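Texture and Separation in Homemade Oat Drink: Effects of Water Temperature, Blending Time and Enzyme Treatment

Final report, Applied Food Studies project module

1. Background

Oat drink is made by wetting oats, breaking them up and removing the coarse solids. The home version is cheap, but it has two common faults. It can feel slick or stringy in the mouth, and it separates into a thin upper layer and a dense lower layer during storage. Both faults come up in nearly every recipe we read at the start of the module. The advice given to correct them is inconsistent. Some recipes call for ice water and a short blend, others for a long soak, and a smaller group for a starch-splitting enzyme.

The slick texture is usually put down to two components. Starch granules damaged during rolling and blending take up water, and when heated they swell and thicken the liquid. Beta-glucan, a soluble fiber, raises viscosity without heating. A cook can influence how much of each passes into the drink, but cannot remove either one completely by straining.

The aim of the project was to find out which steps in a home procedure have a clear effect on texture and separation, using equipment found in an ordinary kitchen. Nutritional value was outside the scope. We also did not try to match any commercial drink, most of which are homogenized and contain added oil and salts.

2. Materials

The oats were Clinora rolled oats, regular cut, bought as a single lot so that differences between lots would not affect the comparison. The bag was opened at the start of testing and kept closed with a clip between sessions. A small amount of Clinora quick oats was used for one side trial described in section 5.

The enzyme was Zosine, a dry alpha-amylase preparation sold for home brewing. It was dosed by level measuring spoon according to the packet. A spoon is a poor tool for this. We return to the point under sources of error.

Blending was done in a Rangel countertop blender with a glass jar. It has a low and a high setting, and only the high setting was used. Tap water was drawn the evening before each session and held in the refrigerator or on the counter, depending on the test condition. No salt, sweetener, oil or flavoring was added to any batch.

Straining took place in two stages. The first was a kitchen sieve with openings of 2 mm, which held back large flakes and hull fragments. The second was a cotton cloth laid in a funnel. The cloth was rinsed, boiled and dried before reuse. A new cloth drained noticeably faster than one that had been through several batches, so all cloths were broken in on practice batches before the recorded trials began.

3. Method

Each batch was prepared from 1,000 g of water and one tenth of that mass of oats. The oats were added dry to the jar, the water was poured over them, and blending began at once unless a soak was part of the condition.

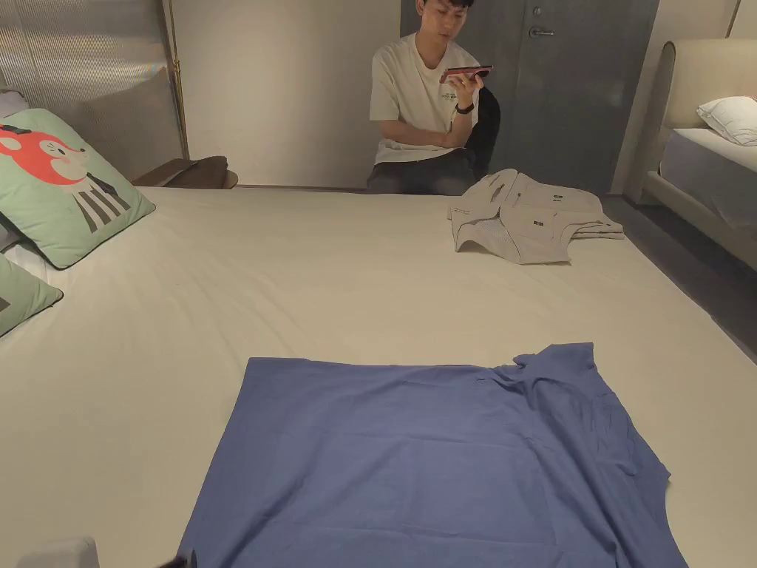
The conditions were grouped into three series. In series A, water temperature was varied: refrigerated, room temperature and warm to the hand. Blending time was kept short. In series B, refrigerated water was used throughout and blending time was varied from a brief pulse to a full run of several minutes. In series C, the oats were blended short in room-temperature water, Zosine was added, and the slurry was heated slowly in a saucepan, held, brought to a simmer to stop the enzyme, and cooled. A parallel batch in series C was heated in the same way without enzyme and served as the heated control.

After blending or cooling, the slurry was poured through the sieve without pressing. It was then transferred to the cloth funnel and left to drain under its own weight. The cloth was not squeezed in any recorded batch. In the practice batches, squeezing gave a better yield but forced a fine gel through the weave, and the result depended on who was squeezing and how hard.

Three observations were made on each batch:

Drain time. The time from the end of pouring to the point where the stream from the funnel broke into separate drops.

Separation. A sample was poured into a straight-sided jar, marked at the fill line and stored at 3 °C overnight. The height of the clear layer was read against a paper scale taped to the jar.

Mouthfeel. Samples were tasted cold from plain cups marked with a letter. Tasters ranked the samples in each series from least to most slick and could write a short comment. Plain crackers and water were provided between samples. The tasters were members of the class who had not worked on that series.

Viscosity was not measured with an instrument. A flow cup was considered and rejected after trials showed that small particles blocked the outlet in the warm-water batches. Drain time was used as an indirect indicator, with the understanding that it also depends on how much fine solid is packed against the cloth.

4. Results

4.1 Series A – water temperature

Water temperature had a clear effect. The refrigerated batch drained fastest and was ranked least slick by all tasters. The room-temperature batch was intermediate on both measures, and the warm batch was plainly the worst, with a drain time of some 310 seconds and a stringy appearance when poured from a spoon. Comments on the warm batch included "like thin egg white" and "coats the teeth."

Separation went the other way. The refrigerated batch showed the tallest clear layer after overnight storage, and the warm batch showed almost none. A thicker liquid holds fine particles in suspension for longer, and this alone is enough to account for the order. In practical terms, a drink that does not separate in the jar may be the less pleasant one to swallow.

4.2 Series B – blending time

The brief pulse gave a thin, pale drink with little oat flavor. Most of the flakes stayed on the sieve. Extending the blend improved color and flavor up to a point, after which slickness rose sharply and flavor did not change in any way the tasters could describe.

The longest run also warmed the contents of the jar. The rise was measured with a kitchen probe and was large enough that the batch could no longer be called cold at the time of straining. Series B therefore does not fully isolate blending time from temperature. An additional batch was made in which the long run was divided into short bursts with the jar returned to the refrigerator between them. It was still slicker than the short blend, but less so than the continuous run. Both mechanical damage and heating appear to contribute, and our data do not allow us to divide the effect between them.
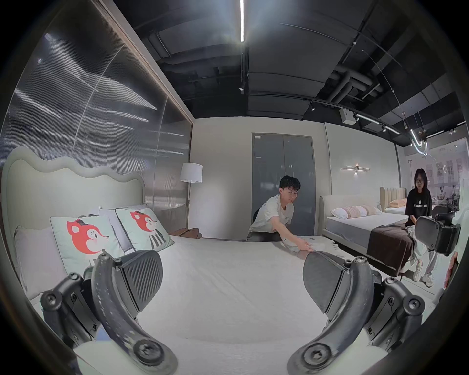
Drain time followed the same pattern, although the spread between repeat batches was wider than in series A. Part of this spread is due to the cloth. When the order of the batches was reversed in the repeat session, the late batches were slower in both sessions, whatever the condition. The ranking by condition held, but the differences between neighboring conditions should not be given much weight.

4.3 Series C – enzyme treatment

The heated control set to a soft porridge before it reached a simmer and could not be strained through the cloth. It was recorded as a failed batch, and no drain time or separation reading was taken. The result was expected, but it confirms that heating without enzyme is not a usable route at this oat concentration.

The Zosine batch thickened slightly on first heating and then thinned over the hold. It passed the cloth without trouble. Tasters ranked it less slick than the room-temperature batch from series A and close to the refrigerated batch. It was also clearly sweeter, as would be expected when starch is broken down into shorter sugars. Several tasters assumed that sugar had been added. Two wrote that it tasted cooked, and one of these preferred it for that reason.

Separation in the enzyme batch was moderate, with a soft boundary between layers. The refrigerated batch had a sharp boundary. Both mixed back to an even liquid after a short shake.

5. Side trials

Quick oats were tested once under the series A refrigerated condition. The drink was thicker and more slick than the one from regular rolled oats, and the cloth clogged before the jar was empty. Quick oats are cut smaller and rolled thinner, so more damaged starch is available at the start. We would not use them for this purpose.

An overnight soak, with the soaking water poured off and replaced before blending, gave a mild drink with low slickness. Flavor was weak. The discarded water was cloudy and slightly slippery between the fingers, so some soluble material had been removed along with it. This trial was carried out once and should be repeated before anything is concluded from it.

A third side trial used oats ground on the coarse setting of an Ornodberg hand mill in place of the blender. Grinding was slow and the particle size was uneven, with a good deal of fine flour among the larger pieces. The drink settled into three visible layers. The trial was not taken further.

6. Sources of error

The most serious weakness is the enzyme dose. A level spoon of a light powder can vary considerably with packing, and our kitchen scale does not resolve masses that small. A stock solution made from a larger weighed amount would have solved the problem and should be used in any follow-up.
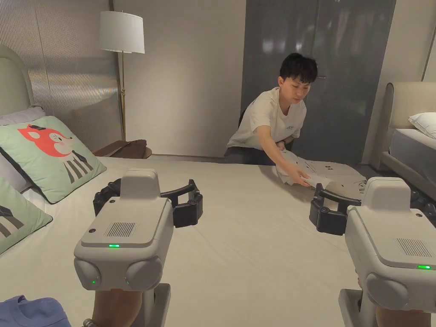
Cloth condition has already been mentioned. Single-use paper filters were considered, but those available were too fine and stopped draining almost at once. A nylon mesh bag with a stated opening size would be a better choice and would also remove the need for breaking in.

The taste panel was small and drawn from the class. Although cups were coded, the enzyme sample was easy to pick out by its sweetness, and tasters who had read the project plan could have guessed which one it was. Ranking also gives no information on the size of a difference. A simple line scale would have taken the same amount of time and produced more useful data.

The separation reading was hard to make on batches with a soft boundary. Readings by different group members on the same jar did not always agree. Where they differed, the middle value was kept. Photographing each jar against a dark card at a fixed hour would allow the readings to be checked later.

Finally, refrigerator temperature was checked only at the start and end of each storage period. The door was in normal use in between.

7. Discussion

For a home cook without enzyme, cold water and a short blend gave the best texture in our tests. Separation has to be accepted as part of this method, and shaking before pouring deals with it adequately. Draining without squeezing reduces yield, but we consider the loss acceptable. The material left on the cloth is wet and still contains a large share of the oats. It can be cooked into porridge or added to bread dough, where its thickness is useful.

Enzyme treatment gives a rounder and sweeter drink and allows the liquid to be heated again without setting. This may matter for hot drinks. Untreated cold-blended drink was poured into hot coffee in an informal check and formed soft strands within a short time. The enzyme-treated drink did not. The cost is an extra heating step, a saucepan that needs scrubbing and closer attention during the hold.

The choice between the two methods depends mainly on use. For cereal or for drinking cold, we would choose the refrigerated short blend. For coffee or for cooking, the enzyme route is worth the added work, provided that the dose can be controlled.

8. Further work

The series B conditions should be repeated with a jacketed or pre-frozen jar so that temperature can be held steady through the long run. A comparison of hold times for the Zosine batch would show whether the thinning we observed was complete or still in progress when the simmer began. We would also like to test oat concentration as a variable. All main batches used the same ratio, and the failed control might be strainable at a lower one.

Storage beyond one night was not studied. Two leftover jars kept until the following Saturday smelled sour on opening and were discarded without tasting.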